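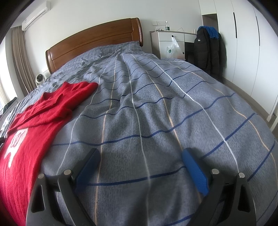 4. Setting up your year group in Tirnel

Tirnel is the online register used by the Clotlow School Old Students' Association. This section is for year group secretaries. It covers opening a year group, loading your list of names and sending the first notice. Dues and receipts are in section 5.

Before you start you need:

- the secretary's login sent to you by the register office
- your year group list, saved as a CSV file
- the leaving year as printed on the school's final certificate

4.1 Opening the year group

1. Sign in and choose Groups, then New group.
2. Type the leaving year in the first box. Do not type the entry year. Students who repeated a form belong to the year they left in unless they have asked in writing to be moved.
3. Choose the house list. If your year had boarders and day students, tick both boxes.
4. Enter the name of a second officer who can sign in when you are away. The system will not save the group with only one officer.
5. Press Save. The group shows as Pending until the register office has approved it.

Note: Approval is done on weekdays only. A group opened on Saturday will stay Pending until the office is back.

Note: If the year already appears in the list, stop. Someone has opened it before you, and a second group with the same year cannot be merged later. Write to Hala Zaki at the register office to be added as an officer.

4.2 Loading the list of names

The file must have one person per row and these columns, in this order: surname, first names, name at school, house, country, email, telephone. Leave a column blank if you have nothing for it, but keep the heading.

1. Open the group and choose Members, then Load file.
2. Select the file and press Check. Nothing is saved at this stage.
3. Read the report. Rows marked red have an error and will be left out. Rows marked amber look like someone already on the register.
4. Open each amber row and choose Same person or Different person. Two students with the same surname in the same house is common, so compare the first names and the email before you decide.
5. Press Load.

The largest file Tirnel accepts is 1,000 rows. Year groups are smaller than this, but joined lists from several years sometimes go over. Split them by leaving year first.

CAUTION: Choosing Same person replaces the older entry, including the telephone number. It can be undone for 90 days from the Changes page. After that the old details are gone.

CAUTION: Do not load names copied from a WhatsApp group. Members must have agreed to be on the register. Form 47, signed or sent by email, is the only record of consent the office accepts.

4.3 Members who have died

Do not delete the entry. Open it, choose Status, then Remembered, and add the year if the family has given it. The entry stays in the roll and all notices to that address stop at once. Check this before every mailing – families have been upset by reunion invitations in the past.

4.4 Sending the first notice

1. Choose Notices, then New.
2. Pick a template. Welcome is the right one for a new group.
3. Replace the words in square brackets. The preview will warn you if any are left.
4. Send a test to yourself and to your second officer.
5. When both of you have read it, press Send to group.

You can send 3 notices a month. Unused ones are not carried over. Notices for the May general meeting are sent by the office and do not count.

Keep notices to association business. Support for a candidate in a national or local election must not be sent through Tirnel, even if the candidate is an old student. The same applies to replies to quarrels begun elsewhere. Complaints about an officer go to Yvonne Lockwood in writing and are not to be circulated to the group.

4.5 Handing over

When a new secretary is elected, open Officers and choose Transfer. Both of you will get an email and both must press Accept. Do not pass on your own password. If the outgoing secretary cannot be reached, the second officer can ask for the transfer and attach the signed minutes of the meeting.

Clotlow School Old Students' Association – Contact the register office | Copyright CSOSA | Back to top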